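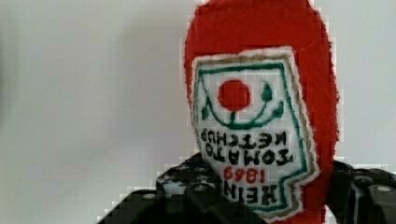 The Halico ketchup, label side.

November
By Marisol Delacroix

Search reviews Go

Halico soft play food: £30 worth of fuzz?

I didn't want to like this set and for the most part I don't. Halico charges £30 for a small collection of soft pretend food, and the shop page has nearly 1,000 ratings on it, almost all of them glowing. When I read through a good few pages, a lot of them had plainly been written on the day the parcel arrived. "Can't wait to give this to my granddaughter!" Lovely, but it tells me very little about what the stuff is like to live with.

We have had ours for 7 weeks. My two have played with it most days, cousins have been through it twice, and it lives out all the time because I gave up putting it away.

Start with the ketchup, since that is what sells the set. It's a red plush bottle and somebody has taken trouble over the label, which is a proper sewn-on patch in the old keystone shape, with a tan border, a thin green line inside that, and a tomato sitting on a bit of green vine. The words are stitched as well, TOMATO KETCHUP in black and 1869 in red. I had expected a cheap transfer that would peel by the weekend. The embroidery is the best work in the set and I have no complaint about it.

The red fabric is another matter. It's very fuzzy, and the fibres look ragged at the edges. Perhaps some people find that cuddly. To me it looks like something that has already been through a few owners, and it picks up every hair in the house. It's also a large thing compared with the fruit, so whatever meal is being made, it's mostly ketchup.

I can't say I'm sold on the fruit. The strawberries are good, red with a green leafy top and little seed dots, and any child will know what they are. The orange one I'm less sure of.

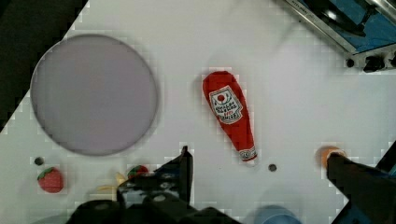
My daughter says peach, my son says orange, and the leaflet in the box just says "fruit", so I suspect Halico wasn't certain either. It does get used, mainly as a ball. If you are buying this for a child who is learning the names of things, expect an argument.

The banana comes partly peeled, pale inside with yellow flaps. Everyone who visits picks it up first. I'd have preferred one that peeled and closed up again properly, and the flaps on ours get trodden on, but I'll admit it has been the favourite since the first Saturday.

What you don't get

There are no dishes of any kind. The box has a plate and a bowl drawn on the side, and I had to read the small print to find out that they are "serving suggestions". If you have no toy crockery you will end up lending out your own. We use an oval green colander, a measuring cup, a little blue bowl and a plain round plate, none of it made for children and all of it better than the plastic tea set we were given. The colander in particular is a bed, a boat and a shop basket, depending on the day.

I did look at the Brirner dish set that is sold alongside. It would have cost nearly as much again as a decent lunch out, and I can't see what it does that a colander doesn't.
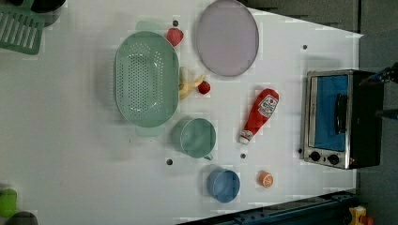 Cleaning

Surface wash only, says the tag. I ignored it and put one strawberry through on a cool wash inside a pillowcase. It came out in one piece, slightly lumpier, and took until the next evening to dry. I haven't risked the ketchup and I wouldn't, with that label on it.

How it compares

The Geddes set is cheaper and harder wearing, being hard plastic, and it hurts a great deal more when thrown. Arkirmont does a soft one with better fruit and a dreary pot of jam in place of the ketchup. I borrowed that for a fortnight and it was the jam that got left under the sofa.

Verdict

3 out of 5. Take a star off if the fuzz would bother you. At full price I'd leave it on the shelf. In a sale, or second hand with the label still tidy, I'd probably give in, and I'd spend what I saved on a colander if you haven't got one spare.

Last updated: November, to correct the washing advice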